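One Bin Is Enough

Most advice about toy storage starts with sorting. Buy a set of small containers, put a label on each one, and give every kind of toy its own place. Blocks go in one, balls in another, and figures in a third. I followed that advice for several years and I no longer think it is good advice, at least for homes with children under six.

My argument is simple. Small toys should go in one open bin, all mixed together, and adults should stop sorting them.

I came to this after we moved to an apartment on Bestham Street. Before the move I had a Plumance shelf unit with 10 pull-out drawers, and I kept it in good order. By that I mean that I kept it in order, alone, after the children were asleep. They could pull a drawer out but they did not put things back in the right one, and I can't blame them. A four-year-old holding a rubber ring does not know if it belongs with the bath things or the baby things. I didn't always know either. The drawers would not fit along the wall in the new place, so everything went into a plain plastic bin while I looked for something better. That was in August. I have stopped looking.

The first thing that changed was cleanup. When there is only one place for a toy to go, a small child can finish the job. My younger one now does it in a few minutes, with some complaining. The balls go in on top of the blocks, a wash cloth from the doll's bath ends up across the middle, and it is done. It doesn't look like a catalog page, and I have made my peace with that.

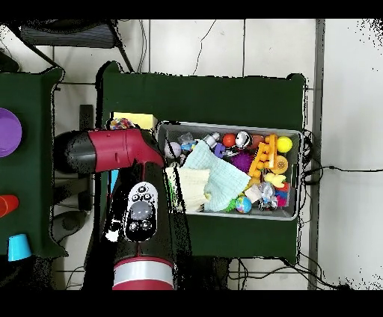
The second change was in how they played. With drawers, they took out one drawer and used what was in it. With a mixed bin they have to dig, and digging puts things next to each other that I would never have put together. A ball becomes an egg and a folded cloth becomes the nest. I don't want to claim too much here. Children did this long before anyone sold storage, and mine would probably do it with drawers too. But I see more of it now.

There are fair objections. Some toys do need to be kept apart. Puzzles are ruined by a mixed bin, and so is any building set with small pieces. We own a Sekitz train set with 286 parts, counting the track, and it stays in its own box with a lid. Anything a baby could swallow should be out of reach and not in an open bin at all. I would also keep out paper, crayons, and anything with a battery door that comes loose.

Size matters too. A bin that is too deep is as bad as no bin, because whatever sinks to the bottom stays there. Ours is shallow enough that most of what is in it can be seen from above. When it gets too full to carry, I take some things out and put them in the closet for a while – the children rarely ask where they went. A very large basket would let me avoid that step, and I think that would be a mistake.

Cost is the last point. The Luangrath system that a neighbor recommended to me was more than $100 before the labels, and it would have given me the same job I had before. Our bin came from the hardware store with a few others like it. If it cracks, I will get another one.

I know some people enjoy sorting, and if an adult in the house finds it restful, that is a good enough reason to do it. What I object to is telling tired parents that they owe it to their children. Young children can learn to put their things away. Putting each thing in its category can wait until they are in school.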